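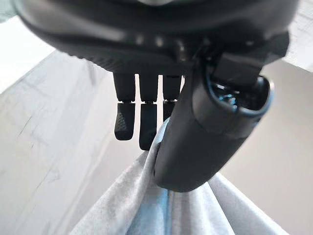
**Figure 3.** Robotic hand seen from above and slightly behind, with fingers extending downward.

### 4.2 Delays after contractor insolvency

The second group of cases concerns homes where the main contractor stopped trading before the insulation work was complete. In the Stornivero district, 3,453 homes were registered for the retrofit program, and 1,375 of them had an open work order in January, when the contractor Vonero entered insolvency. We call these homes the interrupted group.

For the interrupted group we compared the date of the last site visit with the date on which a new firm accepted the work order. The median gap was 49 weeks. This value is larger than the one given by Agarwal for a similar program, but the two values should be compared with care, as Agarwal counts only homes where the scaffolding was already removed. In our data the scaffolding status is missing for many addresses, and we did not try to estimate it.

Two factors seem to explain most of the variation between streets. The first is the form of the warranty. Where the warranty was issued to the household, the new firm could start after one inspection. Where it was held by the contractor, the inspection had to be repeated for each wall, and the cost was disputed – in 9 streets this dispute was still open when our data collection ended in April 2019. The second factor is the type of wall. Homes with external boards fixed but not rendered waited longer than homes where no board was fixed, and residents of the former more often reported damp in the bedrooms.

We also tested whether the size of the new firm had an effect. Following Vollum, firms were divided by number of employees. The difference was small and it disappeared when the warranty form was included in the model (Table 5). We therefore do not use firm size in the next section.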